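Share this article · 30 shares · 2 comments

4.2 Receiving and storing dry goods in loose-goods shops

The shops in the Lusbridge sample buy their flour, pulses, rice and oats from three wholesalers. Değirmenci supplies flour and bulgur to most of them, Gatimar supplies pulses and rice, and Nivov supplies oats, seeds and a small range of dried fruit. A few shops also buy from farms, but these purchases were irregular and were left out of the analysis. The delivery log kept for this study holds 2307 entries. Each entry gives the product, the wholesaler, the net weight on the invoice, the kind of packaging, and the weight recorded by the shop on its own scales before the product was put on sale.

The difference between the invoice weight and the shop weight is called the receiving loss in this paper. It covers product spilled during decanting, product left behind in the packaging, and product thrown away on arrival. It does not cover losses at the dispenser, which are treated in the next section, or goods refused at the door, which were sent back and credited.

Receiving loss was higher for flour than for any other product group. Fine flour clings to the inside of its packaging and rises as dust when poured quickly, and several shopkeepers told us they stop pouring before the packaging is empty to keep the dust down. What remains is either shaken out later or thrown away with the packaging. Pulses lost very little in this way. Oats fell between the two, with wide variation from one shop to another that we could not explain from the log alone.

Shops were asked in an interview how they decant. The answers fell into two broad groups. In the first, one person lifts and pours directly into the dispenser. In the second, the product is first moved with a scoop into a smaller vessel, and the dispenser is filled from that. Scooping takes longer but was preferred where the dispensers are mounted high on a wall, and in shops where one member of staff works alone during the morning. Some shops used both methods, choosing according to the weight of the delivery and how busy the shop was.
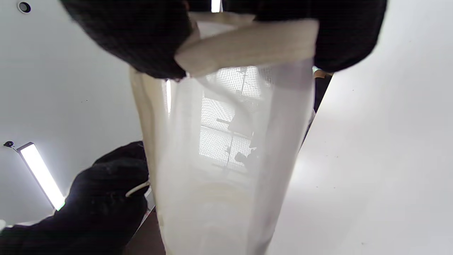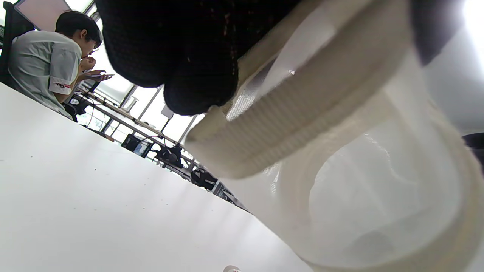

Figure 4. Black-gloved hand gripping a white, translucent receptacle.

Packaging type had a clear effect on receiving loss, even when the product was held constant. Paper sacks gave the highest losses, mainly through tearing at the seam, and returnable rigid tubs gave the lowest. Ease of grip was raised in the interviews more often than we had expected. Shopkeepers spoke of packaging with a rim that a gloved hand can close over, as in Figure 4, and said that packaging without one has to be held around the body, where a heavy load is harder to tip slowly. Several also valued translucent walls for judging how much product was left. Paper offers neither, and in the shops that still received most of their flour in paper the staff nearly always scooped.

The use of gloves was itself uneven. Some shops required them for all decanting and others only for nuts and seeds, in order to avoid carrying traces from one product to the next. The log did not record glove use, so no comparison of losses can be made on this point.

Storage conditions after receipt were recorded once in each shop, during a visit in August. Most kept dry goods in a back room without cooling. Stock was usually rotated by writing the delivery day on the packaging, although in 4 shops no system was in use and staff relied on memory. In these shops the share of stock thrown away before it reached a dispenser was higher, but the group is too small for a firm conclusion. Moth damage was reported only for flour and bulgur, and only in the warmer back rooms.

Delivery day also mattered in a small way. Gatimar delivers on a Thursday, which is the busiest day for receiving in nearly every shop, and goods arriving then were more likely to be left unopened until the following morning. We found no difference in loss between goods decanted at once and goods decanted the next day. There was, however, a difference in the quality of the records. Entries made late were more often rounded to the nearest kilogram, and these were kept in the data set but given less weight in the model.

Two limits of the log should be noted. The shop scales were not all of the same type, and although each was checked against a reference weight at the start of the study, they were not checked again. The log was also filled in by the shops themselves, and small spills may have gone unrecorded where the product was swept up before weighing. Both would tend to lower the receiving loss reported in this section.

Contact the editors | Copyright and permissions | Back to top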